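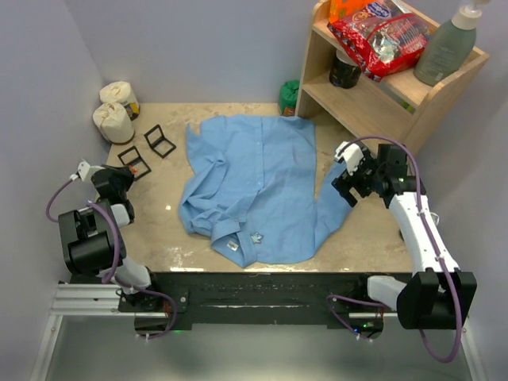

Sioned Humphreys wants parents at Minoswood to know the new homework platform is coming in September whether or not we've made up our minds about it. Helar replaces the paper planner for all 198 middle school students. The school says it will save teachers 90 minutes a week. I asked where that number came from and was pointed to the company's own brochure.

Maybe it will work. Rosser, the reading program we bought two years ago, was also going to change everything, and my son logged in over 700 times without finishing a book he could tell me about.

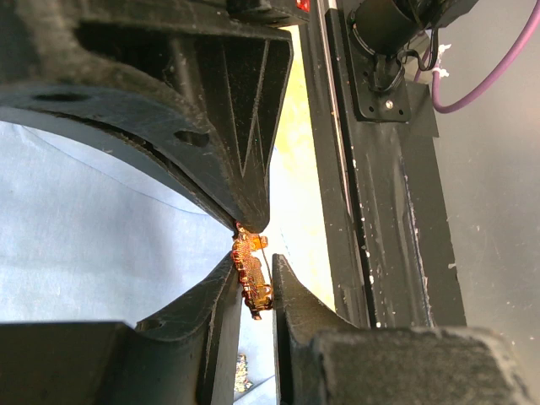
My other question is what students will be doing with the class time Helar is supposed to free up. The letter home says "hands-on learning" four times and gives no examples. I'd be happy with more shop and engineering, where a kid can look at a black plastic part with ribs set in a V and work out why somebody shaped it that way. I'd be less happy with another half hour on a tablet.

Paper planners will still be sold in the Bamby Hall office for $2. Buy one before they quietly disappear. Questions about Helar go to Ms. Humphreys, who has promised written answers.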